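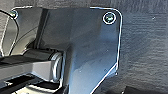

## Cabinet day, finally

May 21, 2018

Quick one, lunch is almost over. We are clearing the white cabinet in the hallway at work. Two tall doors, two little handles set low, everybody bends. Dalia Pētersons has wanted it sorted since March and I kept saying next week.

What came out so far:

- old Mostico catalogs, 13 of them, all the same issue
- a box of screws, mixed, no labels
- tape that has gone stiff
- somebodys winter gloves
- paper plates from the Parnport picnic

Gloves are on the windowsill if theyre yours. Catalogs went to recycling. Screws I'm keeping, sorry Dalia, I'll sort them into jars at home.
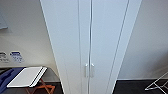
**Do you empty the whole thing first or go shelf by shelf?**

Shelf by shelf. I tried the big pile on the floor once, at the old place, and was stepping over it for days. One shelf out, wipe, put back what stays, close the doors, go get coffee.

Baiba Juška wants bins with lids. I want open trays - you drop things in and leave. We priced the trays and the whole set came to 81, which got approved before I finished asking. Lids can wait.

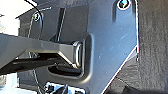 Labels though, those we agree on. Big marker, plain words. TAPE. CORDS. PLATES. Last time Jurgita used codes and then went on vacation, and the rest of us opened every box to find a stapler.

Top shelf is still to do. Need the step stool back from Mārtiņš first. More tomorow.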